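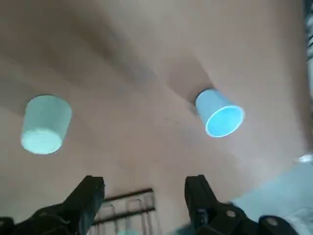 Friday, June. Plomstead, evening

Attended the open day at the Brunton automation laboratory on behalf of the purchasing office. Left the house at an early hour and arrived well before the doors were opened. Registration was conducted in the lobby by two members of the laboratory staff, and each visitor was issued a name card and a printed program. My card gave my department incorrectly. It was corrected by hand.

The welcome was delivered by Ms. Viorica Softić, who has charge of the laboratory. She stated that 659 persons had registered for the day across all sessions, and that groups would accordingly be limited to 40. She asked that visitors remain behind the yellow line at all times and that bags be left in the side room. I complied, and was without my reading glasses for the remainder of the morning as a result.

My group was taken first to the tabletop handling station, where the Kiltero arm was demonstrated. The task was the handling of light household articles, among them blue paper cups and a dark wire rack. The presenter was Ms. Polyxeni Kyriakidis. She explained that a paper cup is regarded by her team as a demanding article, as it weighs almost nothing and yields under slight pressure, and its wall is not straight. The fingers must therefore close far enough to hold the cup and stop before they crush it. I had supposed that heavy articles would present the greater difficulty and was glad to be corrected.

The arm carries a small camera near the gripper, and the view from it was shown on a large screen at the side of the station. I found this the most instructive part of the visit. Seen from there, the table appears to slope, and the fingers look very large indeed beside the cups. Shadows are prominent. Ms. Kyriakidis remarked that the lighting above the station had been left uneven by intention, as kitchens and canteens are seldom lit evenly.

The arm made several attempts while we were present. On the second, the cup was tipped over and rolled out of reach, and the presenter stopped the program and set it upright again. The attempts that followed went well. The movement is slower than I had expected. A gentleman from the Mumau canteen group asked whether the speed could be raised, and was told that the setting in use was one chosen for public sessions. He asked the same question again in different words and received the same answer.

I inquired about cleaning, this being the matter on which our own kitchen supervisor had requested information. The reply was that the fingers may be removed with hand tools and wiped down, and that a set takes up to 4 minutes to refit. I asked for this in writing. Ms. Kyriakidis undertook to send it to the office.

There followed a tour of the workshop, which was noisy, and a talk on training for operators, which was not well attended. I took notes on the latter. The course is held on the premises, and persons with no technical background are accepted. The charge was not stated and must be obtained.

Luncheon was provided. The soup was acceptable. I sat with a representative of the Plomstead school district, who is considering a similar arrangement for tray return and whose concerns were much the same as ours: floor space, noise and who is to be called when the machine stops. We agreed to exchange notes.

Departed in the middle of the afternoon. Rain on the return journey, and the train was delayed outside Plomstead.

To be done on returning to the office: obtain the course charge; send the supervisor my notes on cleaning; measure the counter beside the dish window, including the depth, which I neglected to do before; return the visitor card, which I find I am still wearing.

Last updated: Friday, 9:40 p.m.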